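About Runmont

We make a hand-held gripper. It is called the Clikmont, a name chosen in a hurry and regretted at leisure.

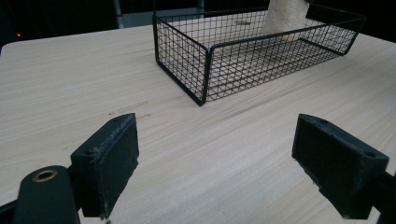

Runmont began in a rented unit on the Vitwood estate, between a tyre fitter and a firm that sold conservatory blinds. The plan was to build whole robots. After a year of that we had one arm, which could pick up a sponge if the sponge was feeling cooperative, and a bank balance that made the decision for us. What people kept asking to borrow was the thing we had knocked together to teach the arm with: two fingers, a handle, a trigger and a camera. You hold it, you do the job yourself, and it records what the fingers did and what they were looking at. Later on, a robot with the same fingers has a go.

So we sell that now. The arm is in the stationery cupboard.

What we offer

The Clikmont kit comes in a padded case and contains the gripper, two pairs of fingers, a charger, a calibration card and a manual of 27 pages. We would like it to be shorter. Every time we cut a page, somebody rings up to ask what was on it.

The fingers are black blocks held on by screws, and you are meant to wear them out. They pick up scuffs and chips along the edges and carry on working for a good while after they stop looking smart. Spare pairs are on the price list and we post them second class unless you sound worried.

For customers who would sooner not wave a gripper about all day, there is the recording service. You tell us the job — putting things in baskets, taking things out of baskets, a great deal of our work is baskets — and we do it at our benches in as many ways as you like. The smallest order is 200 recordings and the usual one is 1,000. Each is checked by a person before it leaves the building, and the ones where we dropped something are kept in a separate folder. Several customers have asked to buy that folder. It costs the same.

We also hire kits out by the month. Hire kits have had a life already and will show it.

What we don't offer

We don't write the software that drives your robot, though we will tell you what file types we can supply and help you get the first batch to load. We don't do anything underwater. We were once asked for a quote on shearing and would prefer not to be asked again.

The Pfeiffer mount

Anyone who bought a kit early on will have the old bracket, which worked itself loose if you looked at it firmly. The Pfeiffer mount replaced it in June and fits every Clikmont we have made. If you still have the old sort, send us the serial number and we'll post you a new one free, with the correct hex key. Please return the hex keys. We know you won't.

How we work

We are a small firm and everybody takes a turn at the benches, including whoever is supposed to be doing the invoices. It keeps us truthful about the handle, which on the first version was designed by someone who had never held it for longer than a minute. The present one is lighter and has a trigger you can squeeze all morning without saying anything you'd regret.

We passed 3,000 recordings on a single order last year and bought a cake. It was picked up by hand.

Visiting

You are welcome to come to Vitwood and try a kit before you buy. Ring first, bring something you'd like picked up, and park on the left-hand side of the yard — the right belongs to the tyre fitter, who has views.

Page updated 2 January 2023. Prices are on the price list page and don't include VAT or delivery.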